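Bin picking: how do you decide which grasp attempts stay in the training set?
Forum > Manipulation > Data and learning
Page 1 of 1

ysydorenko
Hello all. I am working on grasping from a bin with a learned model, and I have a question about the data, more than about the network. In January we began to collect attempts at our lab in Skonau. The arm takes one thing from the first bin and puts it in the second bin, and when the first one is finished it works in the other direction. Each attempt is stored with the pictures before and after, the joint positions, and a label, success or fail.

The label is given by the gripper opening. If the fingers are closed completely at the end of the lift, it is a fail. If something holds them apart, it is a success. This was simple to program and for hard things it is good.

With cloth it is not good. A thin fold of fabric between the fingers gives almost the same reading as nothing. I checked by hand 694 attempts from one series, and in 69 of them the label was wrong. Most of the wrong ones were cloth. 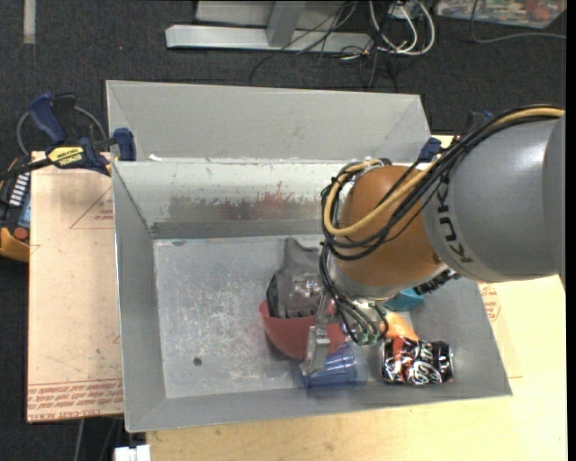
My first idea was to remove all soft things from the bin and to collect only with cups, cans and bowls. But then the model will never see a cloth lying in a bowl, and this is exactly the situation where it makes strange choices. My second idea is to keep them and to correct the labels by hand, which costs many evenings. How do you do it?

Yaroslav Sydorenko

bin_there
Ten percent wrong is not a disaster if the errors are random. Yours are not random, they are all on one kind of object, and the model will learn that cloth can't be grasped. I would fix it before collecting one more day.

Do you compare the image of the bin before and after? If the pixels in the bin changed a lot and the fingers read closed, mark it "unsure" and look only at those.

ysydorenko
Thank you. We store both images but do not compare them. The difficulty I see is that a failed attempt also changes the bin. The finger pushes the can, the can rolls, and the image is very different although nothing was taken.

marta_k
Then compare the other bin, the one where you drop. If nothing was taken, nothing arrives there. It is much cleaner, because the finger has not been pushing things around in it.

bin_there
Yes, better than mine. Do that.

OldServoHand
I will disagree with all of this. Why so much effort for cloth? Decide what the machine is for. If the customer wants cups and cans, collect cups and cans. I spent two years on a cell at Bruller where we wanted to pick "everything" and at the end it picked everything badly. A narrow set with clean labels gave me more than a wide set I had to apologize for.

ysydorenko
I understand this opinion, but in our case there is no customer with a fixed list. The purpose is to see if the model can handle an object which it did not meet before. If I choose only what is easy to label, then I measure my labeling and not the grasping.

OldServoHand
Fair. But then please keep a separate test set which a human labeled completely. Otherwise your success rate is a number your gripper made up.

marta_k
Agree with the last point 100%.

One more thing, Yaroslav. How often do you change the objects? At Kushnir we made the mistake to leave the same group in the bin for a whole week. The network learned those objects by heart and we were very proud until somebody brought a new mug.

ysydorenko
At present we change 4 objects every morning and mix the rest by hand. Maybe it is too little. The arm also tends to push everything to one side, and after some hours a big part of the floor has no examples. Do you mix during the day?

marta_k
We mixed at each change of bin. With two bins you get part of this for free, if the drop position is random. Is yours fixed?

ysydorenko
It is fixed, in the middle. I feel a little ashamed now. I will make it random inside a rectangle, with some margin from the walls.

drodenau_lab
Reading with interest, we have a similar cell in Drodenau. Regarding the walls: keep the margin for dropping, but do not forbid grasps near the wall. We forbade them in the first version and the model had no idea what to do with a cup lying against the side. It needs the bad attempts also.

bin_there
+1 on bad attempts. What is your ratio of fails to successes?

ysydorenko
In the beginning almost all were fails, because the grasps were random. Now the model proposes the grasp and it is closer to half and half. I keep all of them.

Update, June 2026: the comparison of the drop bin is running. I looked again through one series by hand, and 2 labels were wrong. Both were a cloth that fell on the way between the bins, so the image said fail, and I am not sure it should be called wrong. The grasp was good, the transport was not. Should this have its own label?

OldServoHand
No. It fell, it is a fail.

marta_k
I would give it its own label. You can always merge them later, but you can't split them.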